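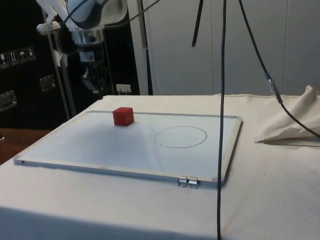 Marker ghosting on a whiteboard, how do I get it off for good?

Search questions, topics and tags Go

I have a board with an aluminum frame that I bought used for the spare room. Every time I wipe it, a gray shadow of the old writing stays behind. I've used the felt eraser, a damp paper towel and a spray called Kirska that the office store sells. The spray helps for a day and then the board looks cloudy. The markers are cheap ones from a pack of 60. The board is 173 cm long so I would like to save it before I pay for another. Is the surface worn out or am I cleaning it wrong?

Posted by votik_hal

dustpan67

Probably the spray. A lot of those leave a film and the ink sticks to the film. Do this in order:

1. Wipe the whole board with isopropyl alcohol on a soft cloth. Change the cloth when it turns gray. 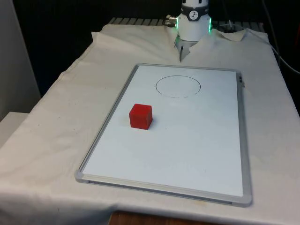
2. Go over it with plain water and dry it with a second cloth.

3. Leave it overnight before you write on it.

If a mark is old and stubborn, trace over it with a fresh dry erase marker and wipe right away. The solvent in the new ink loosens the old. Don't use a scouring pad or anything gritty. I ruined the corner of a board with one in December and that corner has ghosted ever since.

Wukia Supply

Melamine boards wear out. Yours may be past it. Get a porcelain one, they cost more but last.

backroomshelf

Both answers above could be right, so test it first. Clean one small patch with alcohol, write on it, wait an hour and wipe. If it comes off clean, the board is fine and you only have a film problem. If the patch still ghosts, the coating is going - you can put a stick-on dry erase sheet over it.

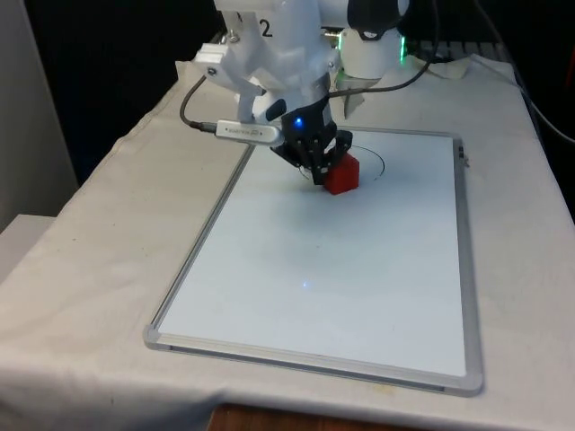 The sheet I used was a Đặng and it cost much less than a new board. Put it on slowly from one short side with a plastic card, and have a second person hold the roll. I got two bubbles near the middle and they have stayed there. Wash your felt eraser too, or swap it for microfiber. A dirty eraser puts the gray right back.

Last updated: December

We use cookies to keep you signed in. Accept Manage settings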